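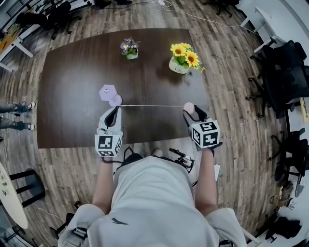

Figure 1. Two pale pink balls joined by a thin white string, on a dark brown table.

Zilmont Cord and Knot Glossary, data card

Version 8, released 2 October 2023

Summary
Zilmont is a table of terms for cord, string and small rope work, compiled from craft manuals and club newsletters. It holds 1,037 entries in English, of which 304 carry a regional label. It was built for spelling checks and catalogue search.

Files
terms.csv: one row per term
sources.csv: one row per printed source
changes.txt: edits by version

Fields in terms.csv
id: integer, stable between versions
headword: lower case, Australian spelling preferred
variant: other spellings, separated by semicolons
sense: short definition
region: two-letter code, blank if general
source_id: matches sources.csv

Collection
Terms were keyed by hand from 171 sources. Colour names for dyed cord were left out. Metric sizes were kept as printed. Where two sources disagreed on a sense, both were entered under separate ids.

Known problems
Fishing terms are thin. The Brornard newsletters use "hitch" and "bend" interchangeably and have not been normalised. Some variants are likely scanning errors in the source. Blank region codes in rows imported from the Sendano list mean unknown.

Licence
Free to copy and modify with attribution. Definitions quoted from the sources are marked with q in the id column of sources.csv.

Next version
Planned for November. Fishing terms will be added first.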